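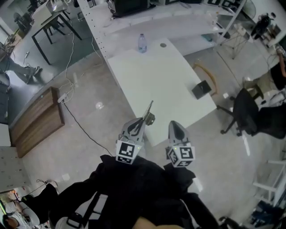
The Back Room, One Year In

By Larysa Hordiienko
Sun 14 September

When we took the second floor of the old Vasiliu building, the back room was meant to be for storage. It had a gray floor, a door that stuck and one outlet. Then the front office filled up, people started carrying their laptops down the hall "just for the afternoon," and by April it was a room with opinions about who sits where. A few notes on the furniture follow, for those of you at the Zular office who keep asking what we spent the money on. Click any title for the large version.

The white table
Went in square to the wall. Has been drifting ever since. I straightened it twice in the spring and have now accepted that it prefers the diagonal.

The grommet hole
Meant for cables. In one year it has received a pen cap, half a granola bar and a set of keys, all of which were on the floor directly underneath, where we looked last.

Water bottle, blue cap
There is always one on the table. I have thrown out plenty of them and the population is stable.

The long shelves
White, with perforated uprights, so the shelves can be moved to any height you like. We chose a height on the first day and that is the height. Floarea Bogdan put them up by herself in an evening and would like it known that the Grustisel instruction sheet has a step 6 and no step 5.

The upper shelf
Dark boxes with white labels. The labels were my idea. Reading them before asking me where something is was also my idea, and has been less popular.

The stool (or stand)
White metal, splayed legs. It lives below the shelves and has caught every ankle in the company at least once. Good for reaching things, bad for sitting through a meeting, so our meetings in there are short.

Black office chairs
Five spokes, casters, the usual. We paid 115 each for ours at the Lovetti clearance sale and they roll beautifully, including when you would like them to stay put.

The chair with something over it
Every office has a coat rack. Ours is somewhere else, and the chair gets the business.

The bill
We had a budget of 2000 and spent 1445. The difference was supposed to go toward a rug. Floarea has since bought a second stool.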